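Ticket 2049 — Tri du linge, poste 4
Site : Kelthorpe
Ouvert par : Helmi Pitkänen
Suivi : Lenka Gajdoš (Skelance)
Statut : résolu, sous observation

12/23/19 — Helmi
Bonjour Lenka ! Depuis la mise à jour de Tretus, le bras droit garde les vêtements sombres trop longtemps au-dessus du bac. Il attend une confirmation, puis le cycle passe en pause. 7 pauses ce matin, toutes sur du noir. Avec les couleurs, aucun souci.

Réponse — Lenka
Merci, très clair. Peux-tu remettre le seuil de contraste à 26 et relancer avec un article dans chaque pince ? Laisse le bac sur son support, à la même place.
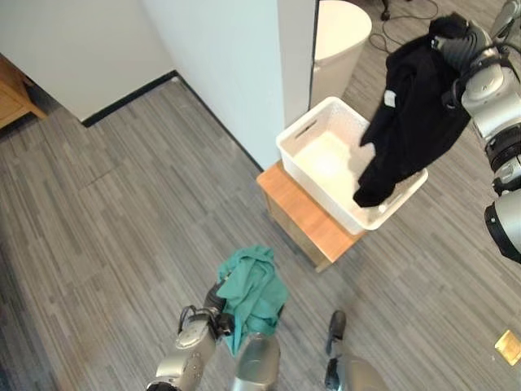 Helmi
Seuil remis à 26, relancé deux fois de suite : plus aucune pause, ça dépose tout seul, c'est un vrai plaisir à regarder ! Je précise pour l'équipe Heffernan que nous n'avons plus personne affecté au tri à plein temps. Avant, on y passait la matinée penchés sur les bacs. Maintenant je fais les retouches et je forme les deux nouveaux — mon dos vous remercie.

Lenka
Super nouvelle ! Je garde le ticket ouvert le temps d'un lot complet de noir. Si la pause revient, note l'heure et n'appuie pas sur reprise avant d'avoir exporté le journal.

Helmi
Bien noté, je lance le lot après la pause café.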